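# Winder medals

Winder medals are small cast tokens that people in the Winder valley used to carry for luck on the road, and they're the reason I have no shelf space left. I started this article because the only other write-up I could find was two paragraphs long and mixed them up with the Aitken charms, which are later and stamped from sheet.

## Origin

The oldest ones came out of a single workshop at Finia. Gregor Geddes, who wrote the first proper list, put the total output at around 1000 pieces, and I've never seen a good argument against him (I've seen several bad ones!). They were blessed in batches every September, then sold at the chapel gate on Sunday after the service. Most owners sewed them into a coat lining or a hem, so you'll often find thread wear on the loop.
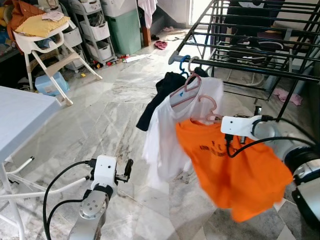 *Orange T-shirt on a pink hanger, next to the drying rack.*

## Types

Geddes split them into two groups and I still use his system:

- **Closed hand:** a fist with the thumb tucked in. He recorded 127 of these.
- **Open hand:** a flat palm with a star or a small eye in it. He recorded 191, and more have surfaced over the years.

Marion Jardine later argued for a third group, the "double hand," but I think those are just open hands from a worn mold. Tetsuya Noguchi agrees with me on that one, although he dates the whole series a good bit earlier than I would.

## Telling a real one

Look at the back first. A genuine medal has a shallow dip behind the wrist and a casting seam that nobody bothered to file down. The Plustport copies are flat and much too neat, and they feel light in the hand. Color doesn't help you much, as the old ones run from nearly black to a sort of butter yellow depending on how they were kept.

## Collections

The best group on public view is Fiona Pollock's, now at the Aitken museum, where the fist with the split loop is catalog number 2213. Morven Sutherland has a smaller set with the original paper wrappers, and she'll show it if you write ahead.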